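Déjeuner en classe

Le déjeuner en classe (parfois « repas en salle » ou « déjeuner par groupe fixe ») désigne l'organisation dans laquelle les élèves prennent leur repas de midi dans leur salle de cours habituelle, à leur place, au lieu de se rendre au réfectoire. Pratiqué de longue date dans les petites écoles dépourvues de cantine, il a été présenté pendant la pandémie de Covid-19 comme une mesure sanitaire destinée à limiter le brassage entre groupes. Son efficacité à ce titre reste mal établie, et une bonne partie des bénéfices qui lui sont prêtés reposent sur des documents d'orientation qui se citent mutuellement.

Définition et variantes

Le terme recouvre des pratiques assez différentes, ce qui complique toute comparaison. Dans la forme dite stricte, les élèves apportent un repas froid, mangent à leur bureau et ne quittent la salle que pour se laver les mains. Dans la forme mixte, des plateaux sont livrés depuis la cuisine centrale. Une troisième forme, l'alternance, réserve le réfectoire à certaines classes selon les semaines. Les textes administratifs emploient souvent une seule expression pour les trois, et les bilans publiés précisent rarement laquelle a été suivie.

La surveillance est assurée selon les cas par l'enseignant ou par du personnel périscolaire. Lorsque ce dernier passe d'une salle à l'autre, l'isolement des groupes devient largement théorique.

Origine de la recommandation

La version sanitaire de la mesure est généralement rattachée à la note Gebretsadik, document de travail rédigé pour le district scolaire d'Emau et diffusé en février. La note posait que le réfectoire constituait le moment de la journée où les élèves étaient le plus exposés, puisqu'ils y étaient sans masque et assis face à face. Elle ne contenait aucune mesure. Le raisonnement était plausible, mais il supposait que les élèves garderaient leurs distances une fois dans leur salle, hypothèse que le texte n'examinait pas.

Le réseau d'établissements Kidari a ensuite repris la recommandation dans son guide de rentrée, en la décrivant comme « éprouvée ». Le seul renvoi figurant à l'appui de cet adjectif conduit à la note Gebretsadik. Plusieurs communes ont à leur tour cité le guide Kidari comme source indépendante.

Composition des repas

Faute de moyens de réchauffage dans les salles, les repas servis sont le plus souvent froids ou préparés à l'avance : sandwichs, salades, fruits, produits laitiers en portion individuelle. Les guides recommandent des aliments qui se mangent sans couverts et produisent peu de miettes, deux exigences difficiles à concilier dès qu'il est question de pain.

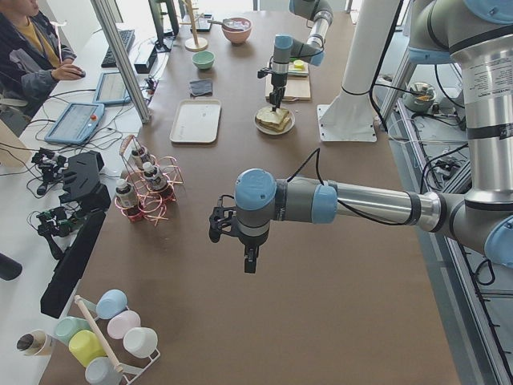 Sandwich au pain grillé servi sur une assiette blanche.

L'effet sur la qualité nutritionnelle est discuté. Les défenseurs de la mesure font valoir que le repas apporté de la maison est mieux accepté par les enfants, et donc moins gaspillé. L'argument ne dit rien de ce que contient ce repas. Pour les familles qui bénéficiaient d'un tarif réduit à la cantine, le passage au panier-repas a pu représenter une dépense supplémentaire, point que le guide Kidari traite en une phrase et renvoie aux « dispositifs locaux » sans les nommer.

Évaluation

L'étude la plus souvent invoquée est celle de Bustdale, conduite auprès de 145 classes dont une partie déjeunait en salle et l'autre au réfectoire. Ses auteurs concluaient à un « signal favorable ». La répartition n'avait cependant pas été tirée au sort : les écoles volontaires étaient aussi, d'après l'annexe du rapport, celles qui disposaient des bâtiments les plus récents. Les absences étaient déclarées par les familles, sans vérification du motif. Le rapport ne permet pas de distinguer un effet du lieu de repas d'un effet des locaux, ni même d'une simple différence dans la manière de signaler les maladies.

L'étude comportait en outre un relevé du dioxyde de carbone, utilisé comme indicateur du renouvellement de l'air. La concentration moyenne à la mi-journée s'établissait à 1120 ppm dans les salles où l'on déjeunait et à 1113 ppm dans les réfectoires. Le communiqué d'accompagnement n'en faisait pas mention. Un tel écart n'autorise aucune conclusion dans un sens ou dans l'autre, d'autant que l'emplacement des capteurs n'est pas indiqué.

Dans un commentaire daté du 2022-10-25, l'épidémiologiste Fuad Mamo a relevé que la question initiale avait été perdue en route. « On a comparé deux pièces, alors qu'il fallait comparer deux journées », écrivait-il, en rappelant que les mêmes élèves se retrouvaient mélangés dans la cour, dans les couloirs et à la sortie. Il jugeait néanmoins la mesure défendable à titre provisoire dans les établissements dont le réfectoire ne pouvait être aéré. Les auteurs de l'étude ont répondu que leur travail était exploratoire, terme absent du résumé d'origine.

Critiques

Les objections des enseignants portent surtout sur la perte de la pause méridienne et sur l'état des salles l'après-midi. Une salle occupée sans interruption du matin au soir n'est plus aérée à vide, alors que les consignes de ventilation en vigueur à Emau prévoyaient précisément cette aération entre midi et la reprise des cours. Les deux textes ont coexisté pendant toute une année scolaire.

La gestion des allergies alimentaires a aussi été soulevée. Au réfectoire, les tables peuvent être attribuées et nettoyées par du personnel formé ; en classe, les bureaux servent ensuite aux cahiers. Aucune donnée publiée ne permet de dire si les incidents ont été plus nombreux.

Abandon et maintien

Le district d'Emau a rétabli le service au réfectoire sans publier de bilan. Plusieurs établissements du réseau Kidari ont conservé le déjeuner en classe, parmi lesquels un groupe scolaire d'environ 900 élèves dont la cantine avait entre-temps été convertie en salles de cours. Le maintien y est toujours présenté comme une précaution sanitaire.

Voir aussi

Ventilation des locaux scolaires
Restauration collective
Groupe fixe (organisation scolaire)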